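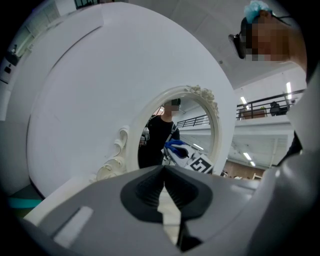 Stemudow is looking for a furniture finisher to join its workshop in June. We repair and repaint bedroom furniture for private customers and for two shops, Jotier and Ullska. Much of what comes in is painted white, and carved parts take up most of the day. An oval mirror with leaves at the top of the frame and scrolls running down one side has to be cleaned and touched up with a small brush, and you should be comfortable with slow work of that kind.

The job is 18 hours a week, spread over 3 days. You will sand, fill, prime and paint, mix colors to match old finishes, and write a short note on each piece before it goes back. Lifting is part of the job, always with a second person. You need at least 2 years of paid experience with furniture or picture frames. A driver's license is useful but not required.
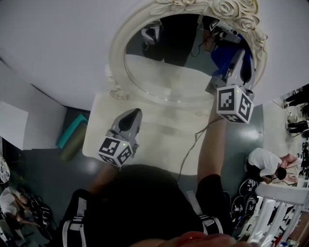 Kordestani, on the finishing bench, says new people should expect to spend the first weeks mostly on sanding and color matching, and that questions are welcome at any point.

Pay depends on experience. There is a tool allowance of up to $300 in the first year. Please send a one-page letter and photos of 3 finished pieces by May 17, 2024. Applicants we want to meet will be asked to come in for a paid half-day trial.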